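Gustbridge library app to ask before it shares your borrowing history
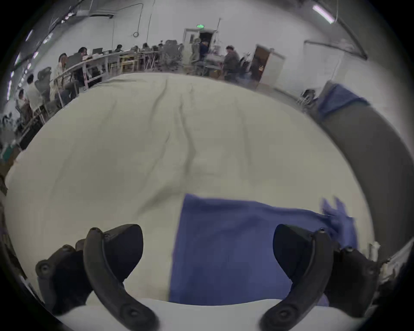
By Imogen Tarrant

July 27, 2022

If you've got a Gustbridge library card you'll probably have had an email this week with the cheerful subject line "We're changing how we look after your information". I nearly binned mine. I get so many of these that my thumb does the deleting by itself. But I was waiting for the kettle, so I read it, and then I read it again, and I think it's worth a few minutes of your time too.

The short version is that from next month the libraries won't be passing your borrowing history to Stastine, the company that runs the app, unless you've said yes to it first. Up to now it has been switched on for everyone who signed up on a phone. You could turn it off, but you had to go looking, and I've been using the thing for ages without ever finding the right screen (it was under "Appearance", of all places).

So what was being passed on? According to the notice, the titles you borrowed, the dates you took them out and brought them back, and anything you'd typed into the search box. Names and addresses stayed with the library, but each reader had a number, and the number stayed the same from one visit to the next. Stastine used all this to work out the "You might also like" shelf. I can't say mine was ever much good. I borrowed one book on damp walls and had nothing but plaster for months.

The change came out of a complaint made in February by a reader who had asked for a copy of everything held about them. The council's summary, which you can read at the front desk if you ask, says the reply was late and had bits missing. When it did come it ran to 2,285 lines, going back to the day the person joined. The summary doesn't say who they were, quite rightly, and it doesn't say they were after money either. They wanted to know why a search they'd made at home had turned up as a suggestion on the family tablet. I do feel for them. We all look things up that we'd sooner not discuss over tea.

The council says nothing was sold and nothing was lost, and that the sharing was covered by the old privacy notice. I went and dug out the old notice, and it is in there, in a paragraph that starts off being about overdue reminders. I'd call that a stretch, but I'm no lawyer.

Anyway, the new notice is a lot better. It's 3 pages, it's in normal English and it has a contents list at the top. The old one went on for 11 and used "the data subject" all the way through, so that I kept forgetting it meant me.

When you next open the app you'll get a question about suggestions and another about reading habits. Both will be set to "no" until you touch them. If you say yes to the first, Stastine gets your borrowing history and you keep your suggestions. The second is for Pace, the reading challenge, which keeps a tally of how often you finish a book and sends you a badge. Pace has always been a bit of an oddity, as it was built for schools and then opened to adults, and until now joining it meant agreeing to everything else in one go. You'll be able to do the challenge and leave the rest alone, so I may finally have a crack at it this summer!

You can change your mind whenever you like. There'll be a button on the main menu called "My choices", and if you go from yes to no, the notice says your history will be removed from Stastine's records within roughly 2 weeks. The library keeps its own record of what you've got out at the moment, obviously, or it would never get its books back. Once a book has been returned and any charges are paid, the link between you and the title will be wiped unless you've asked to keep a list.

That last bit might catch a few people out. If you use your history to remember which crime novels you've already read (I do, they all have the same cover), you'll need to go in and switch "Keep my list" on before the change, or it'll go. I asked at the desk whether it could be brought back afterwards and was told no, gone is gone. You can also print it out there, at the usual charge per sheet.

Under-16s are a bit different. Their accounts will be set to no and will stay that way, and a parent or guardian can't switch the suggestions on for them. Parents will still be able to see what's overdue but not the whole list of what's been borrowed. I can imagine some grumbling about that, though I'd have been glad of it at fourteen.

The e-books and audiobooks come from Delo, which is a separate service with its own notice, and none of this touches it. You sign in to Delo with your library card number, so it does feel like all one thing, but your choices in the Gustbridge app won't carry over. I had a look and its settings are under "Account" and then "Privacy", and it took me less time than the tea took to brew. The council says it's "in discussion" about bringing the two into line. I've asked for a date and haven't had one - I'll put it here if I do.

If you don't use the app at all and just take your books to the counter, there's nothing you need to do. Your history was never sent to Stastine, and the self-service machines aren't part of it.

Anyone who wants to see what's held on them can still ask, and it's free. There's a form on the library website, or paper copies by the returns slot, and you'll need your card and something with your address on it. The council has a month to answer. I've put mine in this morning, so I'll soon know how many times I've searched for damp.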